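Two Arms, One Shirt: Final Report of the Laundry Group

Robotics Project Course, Prirkcombe
Sep 1, 2020

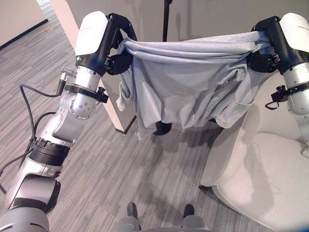 Reading time: 8 minutes

1. What we said we would do

Our proposal, which is still on the course page for anyone who enjoys that kind of thing, promised a two-armed robot that would take a shirt from a pile, find the shoulders, fold it and put it on a stack. We wrote that in January. The proposal also had a section called "Stretch Goals" with trousers in it.

What we have at the end of the course is a robot that can take a shirt that has been handed to it more or less correctly, hold it up by two corners, pull the top edge toward straight, and lower it onto a flat surface. On a good day it makes the first fold. The instructor asked us to state the scope change clearly in the first section, so that is the scope change, stated clearly.

The rest of this report covers the setup, how we collected and used demonstrations, what worked, what didn't, and what we would tell the next group. The code is in the group folder under "final", and the version that runs is in the folder next to it called "final_2".

2. Why cloth

We picked cloth because the group before us did blocks, and their report made blocks sound finished. A block has a shape. You can measure it on Monday and it will have the same shape when you come back after lunch. A shirt has as many shapes as you care to drop it into, and most of them look like a different shirt.

The reading we did at the start splits the problem into three stages: get hold of the cloth somewhere useful, get it into a known shape, and then do the fold. Most of us assumed that the fold would be the hard part because it's the part people complain about at home. Once the shirt is flat and you know where its corners are, the fold is a pair of arm motions that we had working by the second week. Everything before that took the rest of the course.

3. Setup

The robot has two arms with a two-finger gripper on each, and a camera at head height looking down past the arms. We added nothing to the hardware. We did ask about softer finger pads and were told there was no budget, and then that there was a budget but it had been for last year.

We worked in the carpeted corner of the lab with the white armchair. The armchair deserves a mention in the setup section because it ended up in the planner. The right arm travels close to its back during the lift, so we put it in the collision model as one large box. The box is bigger than the chair. We tried a tighter fit and the arm started making long, thoughtful detours for reasons we didn't have time to look into. Moving the chair was suggested several times, but by then half our demonstrations had been recorded with it there, and a camera-based policy does notice when the furniture changes.

The software came in three parts:

Dresier is the arm controller that the course provides. It takes target positions for both grippers and gets them there, or says why it won't. Its error messages are short. We got to know all of them.

Morin is our own code. It takes the camera image and proposes two grasp points on the top edge of the cloth.

Malgate is the logging tool left by an earlier group, and we kept it for the sole reason that it worked. It saves the camera image, the joint positions and the gripper state, and it names every file in a way that made sense to somebody once.

4. Collecting demonstrations

We steered the arms by hand through the task and recorded what happened. By the end we had 400 demonstrations, each one covering a single pass: grasp, lift, stretch, lower. They were done in sessions of 40, which is past the point where a person stays careful. If you plot how straight the top edge ends up against the position in the session, you can see more or less when people began thinking about dinner.

We threw out the worst of them. This sounds simple and took two meetings. One side of the group wanted to keep only clean passes. The other side pointed out that if the robot never sees a bad grasp being fixed, it will never fix one, and it was going to make plenty. We compromised by keeping recoveries if they ended well. The clean-passes side would like it noted that they still think they were right.

We used eight shirts, all of them pale and all of them donated by group members, which tells you how much anyone wanted them back. In hindsight pale shirts in front of a light gray wall were a poor choice. Section 6 goes into this, at more length than we would like.

5. What worked

The two-corner hold is the part we are proud of. Given a shirt with its top edge roughly level, Morin proposes a point near each end, the grippers close, and the arms lift together. Getting them to lift together was its own piece of work. In our first version each arm followed its own path at its own speed, and the left one tended to arrive early and wait with its half of the shirt in the air like someone who has got the check.

We fixed this by tying both grippers to a shared clock and limiting how quickly the distance between them could change. After that the lift was smooth enough that visitors stopped stepping back.

The stretch came next. The arms move apart slowly until the motor current rises past a limit, then stop. We set the limit by trial and error. Too low and the top edge stays crumpled. Too high and you learn how much the seams can take (shirt number three, now a cleaning cloth). With the final value the top edge comes out mostly level, though still gathered into folds wherever the gripper has taken up too much fabric. The bottom hem does what it wants. We had a plan for the hem and it was cut in the same meeting as the trousers.

Lowering works well if the shirt is hanging evenly. If one side droops, that side touches down first and the rest lands on top of it in a heap. We added a short pause before lowering to let the cloth stop swinging, and this single line of code helped more than the two weeks we had just spent on the lowering path. We have tried not to dwell on it.

6. What didn't

Finding the edge. Morin's first step is to separate cloth from background, and a pale shirt against a pale wall gives it very little to go on. It was happiest when the lower part of the shirt was in front of the carpet, where the contrast is better, but the carpet has streaky stripes and Morin liked those as well. For one memorable afternoon it proposed grasp points on the floor with great confidence. We ended up adding more training images with the lights at different levels, and that got it off the carpet, mostly.

Grabbing too much. The fingers are rounded and the fabric is thin, so a gripper that closes slightly too deep comes up with a fistful. The corner gets bunched or twisted and the shirt hangs shorter on that side. We can't detect this from the gripper, which reports "closed on something" for one layer and for five. A regrasp step would fix it. We wrote one and it works in simulation, where shirts are better behaved and don't have sleeves.

Sleeves. Our model of a shirt was a rectangle. We knew this was wrong when we made it. A sleeve hanging down at one side moves the outline out, Morin reads the outline as the corner, and the grasp goes to the sleeve. The robot then lifts the shirt by one cuff and one shoulder and carries on to the stretch as if all were well. The resulting shape does not fold.

Other people's shirts. At the open lab day a visitor offered a dark plaid one. We should have said no.

7. Changes we made along the way

We dropped the pile early on. Picking one shirt out of several is a separate project, and we believe that the group who takes it on will say the same about some part of it.

We also replaced our automatic success measure. The first one compared the area of the cloth before and after the stretch, and it could be satisfied by a shirt held up at a slight angle to the camera. The policy found this out before we did. The second measure looks only at the straightness of the line between the grippers. It's cruder, it agrees with what a person would say, and it can be explained in a presentation without a slide.

The emergency stop stayed within reach of a human at all times, as the course rules require. We used it more often in the first month than afterward, and most of those stops were for cable snags. Check where the cables are before each run – the left arm has one that loops down its side, and it will find anything you leave near it.

8. Notes for the next group

Buy or borrow a dark cloth for the wall before you record anything. We thought of this after recording everything.

Start with towels. A towel is a rectangle and will not argue with your model.

Decide on day one whether the armchair stays. Write it down.

Label your sessions in Malgate by hand as well. The automatic names sort in an order we never worked out, and we lost a full session for over a week before finding it filed under the name of the test run.

Record fewer passes per sitting. Our last ten in each session were the ones we argued about.

If you want the regrasp code, it's in the folder with a readme. The readme describes an earlier version, but the comments in the code are right as far as we know. The seven surviving shirts are in the bottom drawer by the door and can be used by anyone, for anything.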